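3.2 Versuchsaufbau und Datenerhebung

Die Aufnahmen entstanden im Rahmen des Studierendenprojekts Moltero, das sich über 2 Semester erstreckte. Beteiligt waren 12 Studierende, aufgeteilt in die Teilgruppen Asari (Teleoperation) und Arruda (Auswertung). Die Betreuung lag bei Nivaldo Vasconcelos. Für die Versuche stand ein zweiarmiger Roboter mit mehrfingrigen Händen zur Verfügung. Alle Greifaufgaben wurden an demselben Tisch durchgeführt, dessen Platte mit einem blauen Stoff bezogen ist. Den Hintergrund bilden braune Vorhänge zwischen weißen Pfosten.

Als Objekte dienten Haushaltsgegenstände unterschiedlicher Form und Nachgiebigkeit. Vor jedem Durchgang legte ein Mitglied der Gruppe Asari die Gegenstände neu aus – Überlappungen waren dabei ausdrücklich zugelassen. Die Bediener kannten die Anordnung vorab nicht. 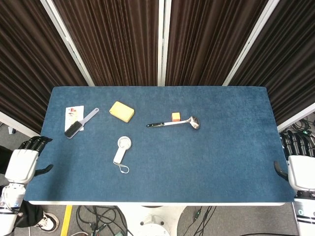

Abb. 4: Objektanordnung mit Bürste auf bedruckter Karte, Schwamm, Handventilator, Schöpfkelle und orangefarbenem Würfel; seitlich die beiden Roboterhände.

Anordnungen wie in Abb. 4 stellen zwei Anforderungen zugleich. Die Karte wird zum Teil von der Bürste verdeckt, sodass diese zuerst zu greifen ist. Der Würfel liegt dicht am Stiel der Kelle und lässt den Fingern auf dieser Seite wenig Raum.

Insgesamt wurden 1.332 Greifversuche aufgezeichnet. Nach Durchsicht durch die Gruppe Arruda verblieben 755 im Datensatz Keltness. Ausgeschlossen wurden Durchgänge mit unvollständiger Gelenkaufzeichnung sowie solche, bei denen der Bediener vorzeitig abgebrochen hatte. Die Annotation der Greifphasen erfolgte manuell und wird in Abschnitt 3.3 beschrieben.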